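Review: Drendeck wrist camera bracket and two-finger gripper kit

Wednesday bench notes, written up for the workshop page by Chi-keung Ng
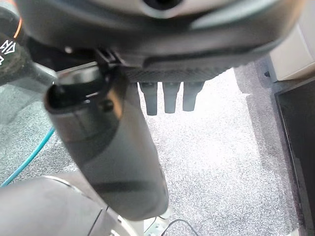
Wrist camera view into the driver's footwell, with the finger under the column and the three pedals behind it.

I bought the Drendeck kit to put a gripper and camera on the home-built arm we keep at the Rollerau shared workshop. The job is light work in car interiors: picking up dropped clips, holding a cable aside, looking at places my neck no longer likes. The kit cost $800 without the arm.

Assembly took one evening. The bracket holes lined up with our wrist plate, but the supplied screws were 2 mm too short and I replaced them from the parts drawer. The instructions cover wiring well and say almost nothing about setting the camera angle.

That angle is the main weakness. Set as supplied, the near finger takes up a large part of the centre and left of the picture. In the footwell it hides the floor to the left of the leftmost pedal, exactly where I wanted to look. Tilting the bracket outward helps, but the tip then drops out of view when closed.

Exposure is average. Grey carpet goes nearly white in the brightest part, just below and to the right of the pedals, while the underside of the column shroud stays dark. The symbol on the stalk is still readable as a beam or headlight icon. A teal cable on the carpet is easy to pick out; a black one is less so, though you can follow its loop near the fingertip. Anyone planning automatic cable tracking should budget for a separate lamp. I use a Nilleo strip on low.

The gripper itself is good. Backlash was small on day one and had not grown after 2000 open-close cycles on the bench. The control software, Cele, starts in 20 seconds and has a proper soft limit for finger travel — set it before going anywhere near trim.

Worth buying if you can print your own camera bracket. Drendeck lists a revised one for August, and I would wait for it if you can't.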